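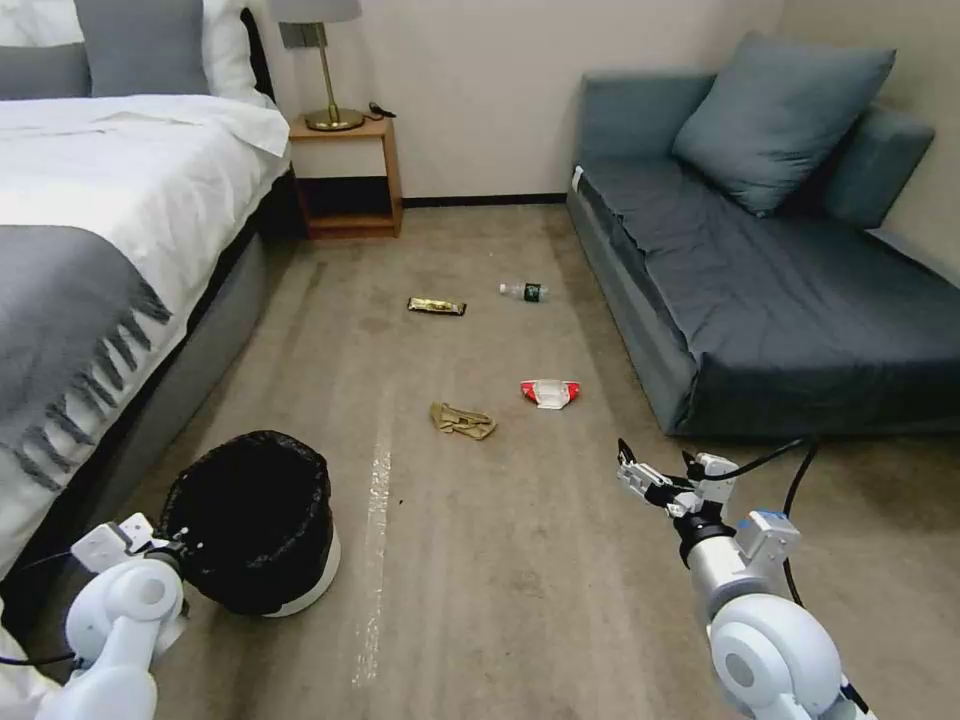 1/ OK, the Nuchit winter bill is out and I have been yelling about it since breakfast!! Two nights of steel guitar, fiddle and loud country songs in a room that holds 247 people. Judus are headlining the second night. JUDUS! I haven't seen them since they still had the accordion. The dark gray throw on the bed here has a long tassel fringe, and all I can think about is the fringe on Lucía Paredes's stage jacket when she spins around in the last chorus of "Gravel Year." I need that jacket. I need to hear that chorus.

2/ Tickets for both nights go on sale Sun 25 November at 10 in the morning. Box office and website open at the same time. Last winter I did the box office line and I'd do it again, you meet the best people in that line.

3/ The shows themselves are in January, Friday and the night after. Doors at 7, first band at 7:45, and they mean it. If you stroll in at 9 you will miss the openers and I will be sad for you.

4/ Speaking of openers!!! Friday starts with Ratree Phromma, solo, one guitar, and a voice that makes the bar go quiet. I heard her play a five-song set in a record shop and bought the tape before she'd finished tuning for song two.

5/ Then it's Pranus, who are a four-piece and sound like nine. Twin fiddles, a drummer who grins the whole time, songs about ferries for some reason. Their new record is about 73 minutes long and I have zero complaints. Track 6 if you only have time for one. Track 8 if you have time for two. OK, just put the whole thing on.

6/ Night two opens with Decha Paisan and his band. If you only know him as the pedal steel player on other people's records, wait till you hear him sing. Low, kinda scratchy, lovely. He does an old waltz near the end of the set and people really do waltz. There's not much floor but they find it.

7/ And then Judus. Lucía out front, Pranab Akanda on Telecaster, same rhythm section as the last tour. Pranab posted a rehearsal clip with a bit of a song I don't recognize at all, and I've played it more times than I'll admit on here. New album?? Please?

8/ Money stuff: one night is $24, both nights together is $40. There's no early code this year, everybody gets the same shot. Limit is 5 per person, so pick your friends now and make them pay you back before the show, not after.

9/ Somebody asked about seats. There's a balcony with benches, first come first served, and it's the best sound in the building if you get the middle. I'm a floor person. Front left, by the monitor, come say hi!

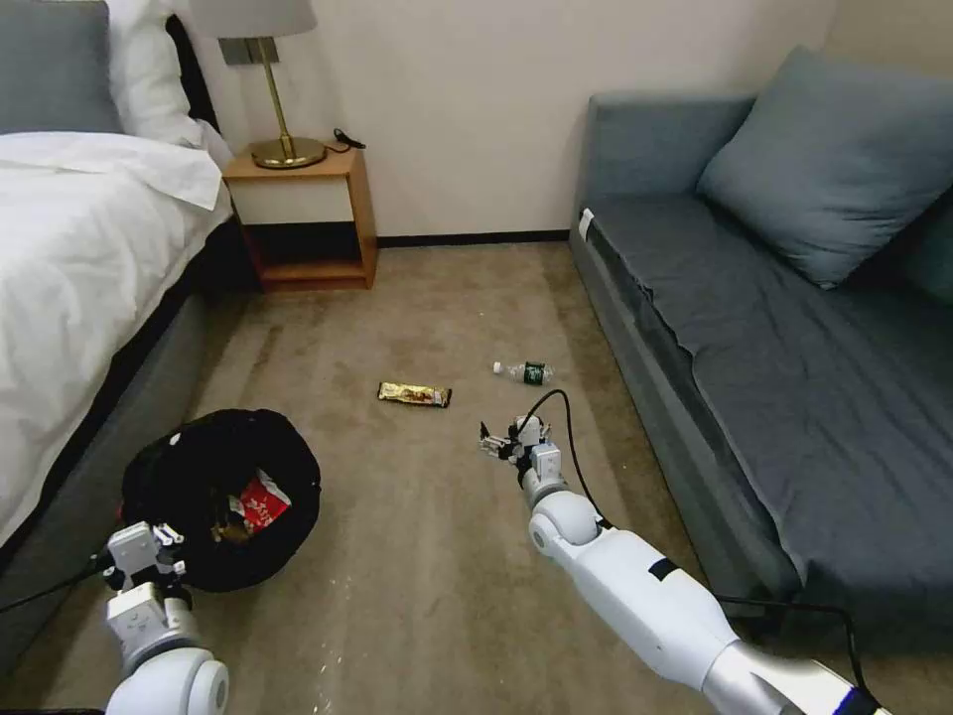 10/ Parking: the lot behind Nuchit fills up fast. The street by the post office is free after 6 and it's a short walk. The bus works great going in, but the last one home leaves before the encore, so sort out a ride.

11/ Food: Wurnia is right across the street and keeps the kitchen open late on show nights. Get the chili fries. Get your own, don't share, I've seen friendships suffer.

12/ Jurgita Eglītis is doing the poster again! She did last year's with the horse wearing headphones, and that one sold out at the merch table before the second band came on. Bring cash if you want this one. They do take cards for the shirts but the card reader in that corner is slow, slow, slow.

13/ Homework while you wait: "Gravel Year," obviously. "Six Miles to Supper." The live version of "Tin Roof Sunday," with the long fiddle intro. Learn the echo part in the bridge so we can all do it back at them.

14/ Couple of replies already: yes it's all ages, under 16 with a grown-up. Yes there's a coat check. No, I don't know if they're bringing the accordion back, but I've got my fingers crossed so hard it's difficult to type.

15/ Who's in?? Tell me which night, and tell me what you want them to open with. I'm going both nights and I'm saying "Six Miles to Supper."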